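Notes for Friday's session, unit 8: living rooms, and sofas in particular. I've typed these up fuller than usual so you can put your pens down and argue with me.

## Where we left off

Last time we did kitchens and I promised we'd get to soft furniture, so let's go. The reading is the Dekham household survey, page 163 onward (skip the bit on curtains, it's a slog). What I want you to take from it is how much of a sofa's working life happens under a cover, and how little the upholstery trade likes to talk about that!

A quick vocabulary reminder before the studio part:

- **Fitted cover**: cut to the sofa, with seams that follow its edges.
- **Throw**: one flat cloth, no shaping at all.
- **Loose cover**: somewhere in between. It has the general idea of a sofa and lets gravity do the rest.

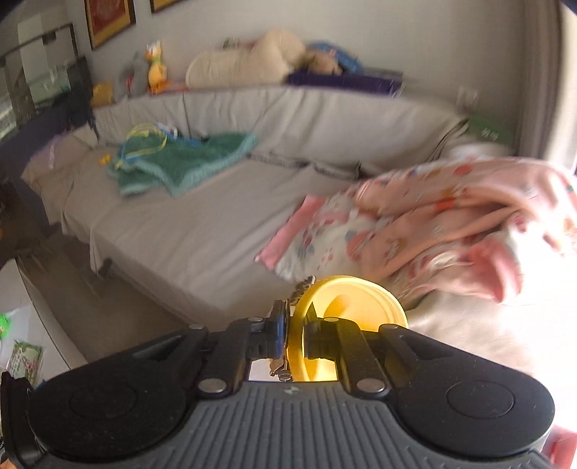 Loose covers are my favorite of the bunch, and I'll try to be fair to the other two. The big question with any of them is what to do with the extra cloth. You can tuck it, pin it, sew it down, or gather it, and each one tells you something about how much time people were ready to spend. On the long grey-beige sofa, look at the low backrest, where the cloth is gathered in vertical creases, and then follow it down to the front, where it hangs over the edge in loose folds with a short dark leg showing under the hem. That little gap at the bottom matters a lot for sweeping, and also for losing things. The students in my Odov class argued for most of an hour over whether a hem should touch the floor, and I still don't know which side I'm on (I keep switching).

## Creases are evidence, sort of

Be careful here. A wrinkled cover can mean lots of sitting, or a cheap weave, or a cloth that came out of a suitcase. Wrinkles alone won't tell you which. When you write up your own sofa, put down what the cloth is doing first, and keep your guesses in a separate paragraph. I took points off for this last term and I'll do it again, sorry!

Seams are easier to work with. Find the line where the back meets the seat and ask how the cover deals with it. Does it follow the line, or go straight across like a tent? The Dumstead pattern sheets in the folder have 3 ways of handling that corner. Sheet 2 is the one I'd try at home if you've never sewn a cover before.

## For next time

Pick a sofa you can get at for an evening. Take the cover off if it has one, put it back on, and write down every place where you had to tug. Two pages is plenty. Small toys, coins, and crumbs found in the process go in an appendix, and yes, I read the appendixes.

Drafts are due at 9 in the morning, in the tray outside the Kiều room. Bring a fabric scrap if you have one.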